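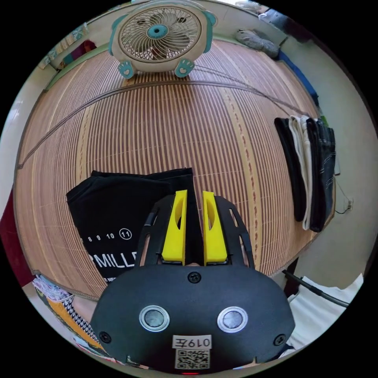
Figure 4. Left wrist view, yellow fingers, folded T-shirt on a bamboo mat.

4. Comparing finger sets on the Druto hand-held gripper

By now both units are charged and paired, so you get to the fun part: finding out which fingers suit your work! Zoltel supplies the Druto with two finger sets, the yellow hollow ones in Figure 4 and the solid gray ones in the small bag. Run the same short job with each set and compare the recordings side by side in Roltgate.

Folding clothes is a great first test. Fabric shows up every difference between fingers, and you already own plenty of it.

4.1 Before you start

1. Fit the yellow fingers to both grippers. Push each finger in until it clicks, then tug it gently.
2. Check the label on each housing. The label ending in 左 belongs in your left hand.
3. Open Roltgate and choose New Comparison. Name the first run after the finger set.
4. Put one folded T-shirt within easy reach. A shirt with big printing on it is ideal, as the letters make it easy to see how far the cloth slid between grabs.

Note: A patterned surface such as a slatted mat or a checked blanket is fine, and often tracks better than a plain white sheet. If Roltgate reports "Low texture," change the surface before you change any settings.

4.2 Recording a run

1. Hold the gripper level above the shirt and wait for the tone.
2. Squeeze until both fingers touch the cloth. Lift one corner, lay it down, and let go.
3. Repeat with the opposite corner, then fold the shirt in half.
4. Press Stop in Roltgate. The run is saved with a frame count. A relaxed fold comes to around 1000 frames, and our own best run with the yellow set was 1186.
5. Swap to the gray fingers and start again from step 1 with the same shirt, folded the same way.

CAUTION: Keep the cable behind your wrist and clear of the fingers. A cable caught between finger and side plate can pull the connector loose.

CAUTION: Do not change fingers while a run is recording. The opening width is measured at the start and will be wrong for the rest of the file.

4.3 Reading the results

Select both runs and tap Overlay. The top graph shows finger opening, the lower one wrist path. Look for short, repeated dips in the opening line — each one is a missed grab. Thin cotton is where we see the widest spread between sets, and it is a real pleasure to watch the dips disappear once you find the right fingers.

If the two wrist paths do not line up, go back to Section 3 and redo the lens check. The Ratanaporn mount needs its own profile, see Section 6.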